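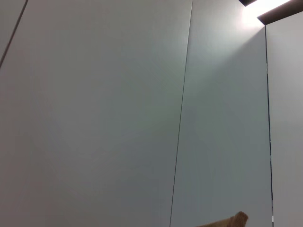 Attachment 1: wall panels, meeting room B, thin dark seam between two gray panels

Ticket: Wireless drops in meeting room B, second floor
Product: Avbridge room gateway, firmware branch 8
Reported by: Geetha Hegde, Karkari office services
Assigned to: Sreekumar Menon
Priority: Normal
Status: Resolved, monitoring

Original report

Laptops in meeting room B lose the connection to the room gateway during calls. The laptop stays joined to the wireless network, but the shared screen goes black and the gateway shows "Waiting for source." It comes back by itself after a short wait. Started in September. Meeting room A has the same gateway and no complaints. Users have already tried rebooting the gateway, rebooting the laptops and swapping the HDMI cable to the display.

Entry 1, S. Menon

Pulled the gateway log for the last working day. Session teardown is logged as "peer timeout" each time, never as "user disconnect." Reconnect follows after 30 seconds, matching the retry timer in the gateway config. The display link stays up throughout, so the HDMI side is excluded. Please leave the cable alone from here on.

Requested: room dimensions, location of the nearest access point, and whether anything was changed in the room before September.

Entry 2, G. Hegde

The room was refitted in August. New wall panels, new table, new display. The access point was on the corridor ceiling and is still there. I don't have dimensions but can get them from the fit-out drawings. The contractor was Halim. I have asked them what the panels are made of.

Entry 3, S. Menon

Signal survey done from the table, door closed, then door open.

Door closed: -71 dBm
Door open: -63 dBm

Weak with the door closed, but usable. A level of -71 should cost throughput and should not cause a peer timeout by itself. Ran a continuous ping from a test laptop to the gateway with the door closed. 2,366 packets sent, 108 lost. The losses come in bursts with clean stretches between them. If attenuation were the whole story I would expect a more even spread.

Captured traffic for one burst. The laptop sends a reassociation request at the start of the burst and completes it on a different BSSID. It is roaming to the access point on the third floor, then back.

Entry 4, S. Menon

Checked the controller. The third floor access point is set to maximum transmit power. The corridor unit on the second floor is set to auto and has settled at its lowest level. Seen from the table in room B, the two are within 3 dB of each other with the door closed, so clients move between them on small changes in signal.

The third floor is on a different VLAN. The gateway only accepts sources from its own subnet. When the laptop roams it gets a new address, the gateway stops hearing from it, and the timer runs out. Room A is directly under the corridor unit and clients there do not roam.

Entry 5, G. Hegde

Halim replied. The panels have a foil backing for fire rating. They say it cannot be removed. They offered to cut an opening for an antenna, but I would like to avoid that.

Entry 6, S. Menon

No opening needed. The foil explains why the corridor unit reads lower than it did before the refit. The fault is in the power settings and the VLAN layout.

Changes applied at 7:40 p.m.:

Third floor access point: fixed power, reduced 6 dB
Second floor corridor unit: minimum power raised to 14 dBm
Client SSID on second and third floors: placed on the same VLAN
Gateway allowed-source list: updated to the new subnet
Gateway retry timer: unchanged

Note for whoever edits the allowed-source list next: the Avbridge web page reports "Saved" before the list is written. Reload the page and confirm the entry is present. The first attempt did not stick.

Entry 7, S. Menon

Retested from the table, door closed. Corridor unit now at -64 dBm, third floor unit at -78 dBm. Ping run repeated with no bursts. No reassociation in the capture. Nekotard alerting added for peer timeouts on both gateways, threshold of two per hour.

Entry 8, G. Hegde

Used the room for a long call this morning with three laptops taking turns on the screen. No drops. The display was slow to wake at the start, which I will raise separately.

Entry 9, S. Menon

Keep the display issue off this ticket. Leaving this one in monitoring until the next firmware window. Survey readings filed under room B in the site folder.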